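Moving a dwarf apricot in summer – any hope?

Started by stemen_garden
8 July 2019

stemen_garden wrote:
We close on a new place outside Londthorpe in August and the buyer of our current house has agreed in writing that I can take one tree. It's a dwarf apricot I planted as a whip. It's a little taller than I am now and gave us its first decent crop last summer. The trunk is about as thick as a broom handle at the base.

Everything I read says to move fruit trees when they're dormant. I can't do that. The buyer wants the garden left alone once he has the keys, so it has to come out before we go. Soil here is heavy clay. Soil at the new place is sandy and drains fast. The drive between the two is nearly 200 miles.

Has anyone moved one in leaf and had it live?

quincerow wrote:
I would leave it and buy a new one. A bare-root apricot in winter costs very little compared with the work you're describing, and it will catch up with a stressed transplant in a few years. Apricots sulk more than apples do.

Hala Bensaid wrote:
I've done it twice, once with a plum and once with an apricot. The plum died. The apricot lost every leaf, and I had given up on it when it pushed new growth in the fall. It didn't fruit for 3 years after that.

What I did with the one that lived: cut a circle around it with a sharp spade a month before the move, straight down, and then left it alone except for watering. That gives it time to make new feeder roots close in. You have just enough time if you start this week. Water deeply the night before you lift it. Clay helps you here – the root ball will hold together.

Take all the fruit off now, even if it hurts.

stemen_garden wrote:
There are maybe a dozen apricots on it and my daughter has claimed all of them. I'll talk to her.

How wide did you cut the circle?

Hala Bensaid wrote:
20 inches across for mine, and it was smaller than yours. Go wider if you can still lift it. Mine took two of us and an old shower curtain to drag it on.

drarkau_dan wrote:
Agree with cutting the circle, disagree with going wider. A root ball in wet clay gets heavy very fast and if it cracks when you lift it, you've lost the benefit. I would keep it small and prune the top back to match.

quincerow wrote:
Please don't prune the top back to match. That advice has been around forever and it isn't good. The leaves are what feed the new roots. Take off anything broken and leave the rest. Shade it instead.

drarkau_dan wrote:
It worked for me on two peaches and a fig.

quincerow wrote:
A fig will survive anything. I don't count figs.

Abdelghani El Khatib wrote:
I ran the outdoor section at the Ait Brahim nursery for 10 years and we had to move stock in leaf every summer, like it or not. I'm closer to quincerow on this. Light pruning only. The things that killed trees were wind on the truck and letting them dry out in the first two weeks.

Wrap the whole canopy in old bedsheets or shade cloth for the drive. An open trailer at highway speed will strip the moisture out of the leaves in an hour. Drive early in the morning if you can.
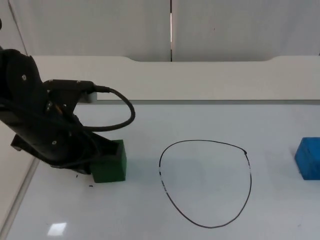 On the soil difference, don't fill the new hole with compost. Use what you dug out, make the hole wide and no deeper than the root ball, and keep the top of the ball level with the ground. Clay in sand dries out in an odd way. The sand around it can be damp while the ball itself is bone dry, so water right at the trunk and check with your finger.

No fertilizer until next spring.

stemen_garden wrote:
Thank you, that's very clear. Does it need a stake?

Abdelghani El Khatib wrote:
In sand, yes. One low stake on the windy side, loose tie, and take it off after a year.

drarkau_dan wrote:
I'd use two stakes, but otherwise fine. I still say take a third off the top.

quincerow wrote:
And I still say buy a new one. Or do both. Order a bare-root for winter and if the old one makes it, you have two trees.

stemen_garden wrote:
I might do that. I cut the circle this evening and it went easier than I expected, only one thick root on the north side. The fruit comes off on Saturday. She wants to make jam with the hard ones, so if anyone has a recipe for green apricots, please post it.

Hala Bensaid wrote:
Pickle them. Same brine as you'd use for green plums. I'll find the card and put it in the kitchen section.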